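The tea round, reconsidered

Regular readers will know I can't leave a hot drink alone for long, so when Kwame Ofori wrote in after the August issue to ask whether it really matters what order you do things in when you make a pot of tea, I put the kettle on and got stuck in. What a lovely question! I've been making tea every day since I was tall enough to reach the worktop, and I had never once tested any of it.

So I spent three weeks testing it. Same loose leaf throughout (a plain Assam from Farach, the little shop behind the station, which sells it in brown bags with the date written on in pencil), same brown pot, same kettle. I kept notes on the back of an old calendar and I'm still finding pages of it down the side of the sofa.

First up was warming the pot. My gran swore by it and I've always done it out of loyalty, but I wanted to know if I could taste it. Well, I could! With a cold pot the tea came out thin and a bit sharp, and by the second cup it was lukewarm. With a good swirl of boiling water first, tipped out just before the leaves go in, it was rounder and stayed hot long enough for me to read the paper. It takes 30 seconds. I'll never skip it again, even on a work morning.

Then the water. We live in a hard water area and my kettle looks like the inside of a cave, so I tried filtered against straight from the tap. The filtered pot was brighter in colour and had none of that skin on top. I'm a bit cross about this one, as I'd been telling my sister for years that her filter jug was a waste of fridge space. She has been told. She was very gracious about it, for her.
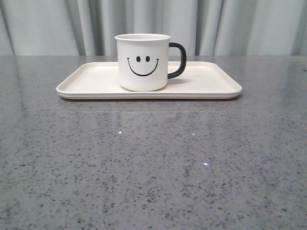 Steeping time is where I expected to have strong opinions, and I've come out of it far more relaxed. Three minutes gave me something light that I'd happily drink in the afternoon. Four was my favourite for breakfast. At six it was the colour of a conker and wanted a lot of milk, though my neighbour Goritz tried that one and asked for a second cup, so there's clearly a market for it. He has since borrowed my timer and I haven't seen it back.

Stirring the pot did more than I thought it would. One slow stir halfway through, lid back on, and the tea poured the same strength from first cup to last. Without it the first cup was pale and whoever went last got the full force of the bottom of the pot — usually me, as I'm the one pouring.

And milk. I know, I know. I did it first, I did it last, and I had my husband swap them round behind my back while I looked out of the window at the bins. I got it right about as often as you'd expect from guessing. I'll carry on putting mine in last so that I can judge the colour, but I've stopped making remarks about people who don't.

One more thing I'd really recommend is writing down what you like. I've drunk tea for decades and couldn't have told you how much leaf I used. It's two level teaspoons for a pot that fills three cups, and now that I know that, the good pots aren't a matter of luck any more. Keep a spoon in the caddy so that it's always the same one. Mine is a bent old thing from a picnic set and it's perfect.

Lots of you have asked about green tea as well, and I've only just started on that. Boiling water makes it horribly bitter, I can tell you that much already. I let the kettle sit with the lid open for a few minutes and the difference was huge — sweet, grassy, nothing like the stuff I'd been politely leaving at the bottom of the cup. I've got a small packet from Lu to work through, and I'll report back next time once I've tried it at a few different temperatures. My aim is somewhere under 90 degrees, if I can get Goritz to give me back the timer and the thermometer, which I now realise went home with it.

If you've got a tea habit you'd like put to the test, send it in. Kwame has already replied with a follow-up about tea cosies, and I've got the knitting needles out.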